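Old paper shares and dividend reinvestment — sell, transfer or leave alone?

Small investors > Dividends and income
Posted by pidirport_saver, 8th April
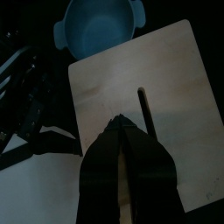

I own stock in Wieczorek, inherited, and I have no idea what to do with the dividends. Not a huge holding. It came to me as one paper certificate dated 1965 plus whatever has built up in the reinvestment plan, which is run by Guko (the transfer agent). Company makes kitchen stuff mostly, very unexciting. Think light wooden cutting board, rounded corners, the kind you keep until it splits. Sales are flat but they pay every quarter and have never skipped one that I can find. I kind of like owning it for that reason. Also I have no clue what it's worth on paper vs what was paid.

So here is where I'm stuck. My other money is all at Holoso in an ordinary taxable account, mostly one index fund. I'd like everything in one place. But the lady on the phone at Guko said the certificate and the plan shares are 2 separate things and have to be dealt with seperately, then the call dropped and I haven't had the energy to call back.

What I want to know:

Can I move all of it to Holoso without selling?
Do fractional shares go across or do they get cashed out
Should I stop reinvesting before I start? Or doesn't matter
What do I use for cost basis. I have zero paperwork from before I got it. Relative passed away in January, the estate is done, shares are already re-registered in my name.

Not looking to get rich, I'm 40 and this is a small slice of what I have. Just don't want to do something dumb with taxes. Thanks in advance, sorry if this has been asked, search on here is not great.

dripfeed

Did nearly this exact thing, different company. Quick version, on my lunch break.

Yes you can move it without selling. Call Holoso first, not Guko. The receiving broker usually starts the transfer and pulls the shares over. They'll want a recent statement from the plan. Name on the statement has to match the name on your brokerage account, and I mean match. Middle initial on one and not the other held mine up for weeks.

Certificate: you have to deposit it. Two ways. Mail it to the transfer agent and ask them to add it to your plan account as book entry shares, then everything moves together. Or mail it to the broker and let them handle it. I did the first. One thing to check though — you say the shares are re-registered in your name. If that's true there's a decent chance the old certificate was already canceled and you are holding a souvenir. Ask Guko before you mail anything. If it IS still live then insured mail, copy of both sides, and do NOT sign the back until they tell you how they want it. Some want a special signature guarantee (medallion, it's called) and a plain notary stamp won't do. Your bank branch may do it free if you're a customer. Call ahead, not every branch has somebody.

Fractions: whole shares move, the fraction generally gets sold and you get a tiny check. Taxable but you'll be talking pocket change.

Reinvesting: turn it off first. Wait for a dividend to pay out in cash, then transfer. If one lands in the middle you end up with a stray fraction of a share sitting at the old place, and then a statement every quarter for the rest of your life. Ask me how I know

Cost basis: good news here. Inherited stock in a taxable account normally gets its basis reset to the value on the date of death. So what was paid in 1965 mostly stops mattering to you. Look up the high and the low for that day, take the average, times the number of shares. The estate probably did this already so ask for their figure and use the same one. Anything reinvested AFTER that date has its own basis, whatever the dividend was that bought it. Save every statement from January forward.

When it lands at Holoso check what they show for basis. Mine came over blank. You can usually send them the numbers and they'll update it, but keep your own copy anyway.

quietmoney

Just sell it. One stock is not a plan. You already have an index fund, put it in there and forget about it. If the basis got reset in January you'd owe next to nothing on the gain, so now is the cheapest time you will ever have to get out. People hang on to inherited stock for sentimental reasons and then ten years on there's a big gain and they're stuck with it. My 2 cents.

Dividends aren't free money either, price drops by the amount paid. Look it up.

ledgerandtea

Mostly agree with dripfeed. Few things to add, typing on phone so excuse mess.

— Check for uncashed dividend checks. Old holdings often have some, especially if the certificate shares were paying by mail while the plan shares were reinvesting. If checks went stale the money may have gone to the state as unclaimed property. Search under the relative's name and every state they lived in. Free to do, don't pay a finder.

— Look at the plan fees before you decide anything. Some plans charge you for each reinvestment, and on a small holding that eats a silly share of the dividend. Your broker may well reinvest for nothing. It's in the plan booklet, usually toward the back.

— Reinvested dividends are still taxed the year they're paid, even tho you never see the cash. Lot of people miss this. And then they forget to add them to basis and pay twice.

— On selling: the other poster isn't wrong about the tax timing. But if it's a small slice and you like it, keeping it is not a crime. Middle option is keep the shares, turn off reinvesting, and send the cash dividends into the index fund. Position stops growing, you still get the payment. That's what I do with mine.

If the estate had an accountant email them about the date of death value, five minute job for them. Do it before tax season when they stop answering.

pidirport_saver

Thank you all. Called Guko again, certificate is still live so it's going in the mail once I find a branch that does the medallion thing. Reinvestment is off as of this morning. Will probably do the middle option from ledgerandtea. Going to do the unclaimed search tonight, there were a lot of adresses over the years.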